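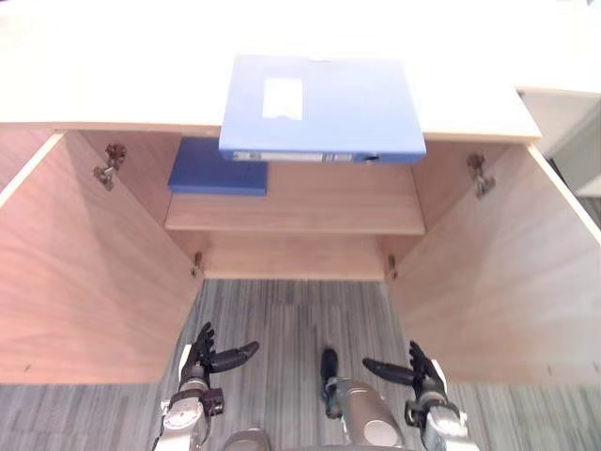 The blue file box on the desk, cupboard open underneath

Part-time office and archive helper wanted, Kollville

Hello! I'm Fumiko Ichikawa and I run the office at Prulwood, a small publisher of walking guides and local history booklets. I need another pair of hands, and if you like old paper, maps and a decent cup of tea, I'd love it to be you.

A bit about us first. We've been putting out walking guides for years, mostly the Colance valley series, which you may have seen in the tourist office or at the back of somebody's car. I do the post, the invoices, the phone and (when I get a minute) the archive. Gaspard Hamel edits the books and is out on the paths a lot, checking that stiles are still where we said they were. Between the two of us we've let the filing get away from us, and I can't pretend otherwise any longer.

What we've got is 504 route files. Each one has the original walker's notes, a hand-drawn map or two, letters from readers and whatever else got tucked in over time. Some are in lovely order. Some are a bus timetable and a receipt from Lo Presti, the café where Gaspard does most of his thinking. I want every file gone through, put in date order and given a proper entry in our list, so that when a reader rings up to say the footbridge has gone I can find the right page before they hang up. 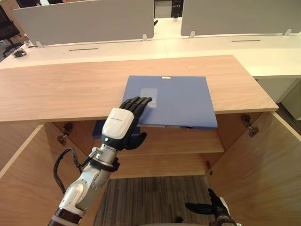 The rest of the job is ordinary office stuff. You'd open the post with me, pack up book orders (August is our mad month, the rest of the year is gentler) and answer reader letters. People write to us by hand a good deal, often at length, and I do like them to get a proper reply. There's a bit of typing, but nothing you couldn't do if you can manage an email and a simple spreadsheet.

Hours are 11 a week to begin with, split over two or three mornings, and I'm easy about which ones. School runs, college timetables, a dog that needs walking – tell me and we'll sort something out. The post is for 4 months, and if the new Colance books sell as we hope I'd like to keep you on. Pay is 800 a month before tax, paid on the last working day, and you get your holiday on top of that.

You don't need any archive experience. I learned it all here and I'll teach you how we do it. I do need someone who reads carefully and can make out bad handwriting (Gaspard's is dreadful!), and who'll ask me when a thing makes no sense instead of guessing. Knowing the paths round Kollville would be a help but we have plenty of maps. You'd be lifting boxes of books now and then, so let me know if that's a problem and I'll work the job round it.

We're on the first floor above the framing shop, with no lift, I'm afraid. There's a bike rack in the yard and the valley bus stops across the road.

To apply, please send me a letter or an email, one page is plenty, with a few lines on what you've been doing lately and a walk you've enjoyed. I don't need a CV but send one if you've got one handy. Letters should reach me by 22 October 2018. I'll ask a few people in for a chat the week after, with Gaspard there too if I can get him off the hill, and I'll write back to everybody either way.

If you'd like to see the place before you apply, just ring the office any morning and ask for Fumiko.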